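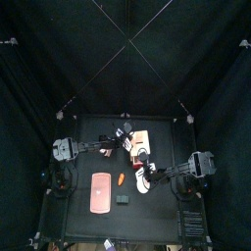 Best way to hang black fabric around a small table so it stays flat?

Posted in Home Projects by Vesela Spahić

I have a square table in the spare room that I want to close in with black fabric on the sides. The top of the table is going to be black too. I use it for sorting and photographing small things (toys, little boxes, trays) before I list them for sale, and the wall behind it is a yellow that gets into every picture.

The table is 70 cm on each side. I bought a piece of black cotton, 148 cm wide, from the remnant bin at Pramdale, and hung it from a string with clothespins. It sags in the middle and every fold shows up as a gray stripe. I ironed it twice. The folds along the bottom came back by the next morning.

I also have a black cloth on the table top and it creeps toward me when I slide a tray across it. I have tried double-sided tape and it left a mess on the edge.

What do people use to keep the walls flat and the top from moving? I would like to be able to take it down when my sister visits in April. I rent, so no screws in the wall.

Dundovness
Two separate problems, so I'll take them one at a time.

For the top, get clamps. The plain spring kind used for picnic tablecloths will do if your table edge is thin. Put one on each corner, and add one in the middle of the back edge, where the cloth likes to lift. Pull the cloth tight front to back first and clamp it, then left to right. If you do all the corners loose and then tighten, you get a diagonal wrinkle that you can't get out without starting over.

For the walls, string is the trouble. It will always sag with cotton on it. Use a rod or a thin wooden strip at the top and another at the bottom for weight. Sew or staple a sleeve at each end of the fabric. The bottom strip is what takes the folds out. I made mine 115 cm tall so it hangs down past the table top, and the bottom strip sits behind the table where I don't see it.

For the frame I used four uprights that stand on the floor, with small brackets at the top corners to hold the rods. Nothing touches the wall. Taking it apart needs one screwdriver and I can do it before the kettle boils.

Cotton also fades. Mine went brown after a summer near the window, so keep the curtains closed when you aren't using it.

Sezer
Polyester doesn't crease as much as cotton. Just buy that.

Bemo
I agree with the strip at the bottom. I would add a couple of things.

Don't iron the fabric folded in half, that is where your gray stripe comes from. Hang it up and steam it in place, starting from the top. Then when you take it down, roll it on a cardboard tube and stand the tube in a closet.

Black cloth picks up lint badly. I go over mine with a lint roller before each batch, and I keep the trays wiped underneath, because grit on the bottom of a tray scratches the table and leaves pale dust on the cloth.

On the clamps, buy more than you need. I bought a bag of 8 and I have used all of them. The pale plastic ones do show up at the edges of a photo. I crop them out. You can get black ones but they cost more and the ones I tried were weaker.

Vesela Spahić
Thank you. I have ordered clamps and will try the wooden strips first with the cotton I already have. If it still creases I will look at polyester. Dundovness, did you glue the brackets to the uprights or screw them?

Dundovness
Screwed. Two short ones in each, and drill the holes first or the wood splits.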